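Retail Operations, Unit 6: Opening a Second Store
Handout, revised 12 Jun 2025

1. Reasons to expand
A small retailer opens a second location when the first can't hold the stock its customers ask for, or when a separate group of buyers lives too far away. Sales growth alone is weak evidence. Check whether it comes from repeat buyers or from one strong season.

2. The Korkari case
Korkari sold housewares from one shop in Bralau and opened a second in Zunach in February. The lease ran 52 weeks with an option to renew. Floor space rose by 46 percent, and weekly sales rose by nearly 20 percent. Sales per square foot therefore fell. This is normal in the first year and should be in the plan.

3. Splitting the stock
Fast sellers go to both stores. Slow sellers stay in one and are moved on request. Transfers are booked at cost, never at shelf price.

4. Small items
Hooks, hinges and spare knobs take little space but a lot of counting time. Give each drawer one item code, and use the same drawer order in both stores.

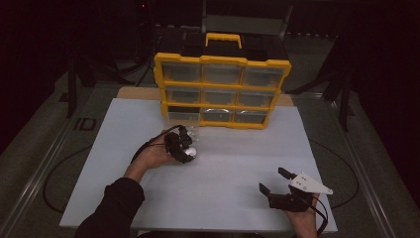 5. Staffing
Two people per shift is the minimum for a store with a stockroom. Shared staff are charged to the store where the hours are worked - see the Takács worksheet, columns A to D.

Reading for next class: Unit 7, markdowns. Bring the completed worksheet.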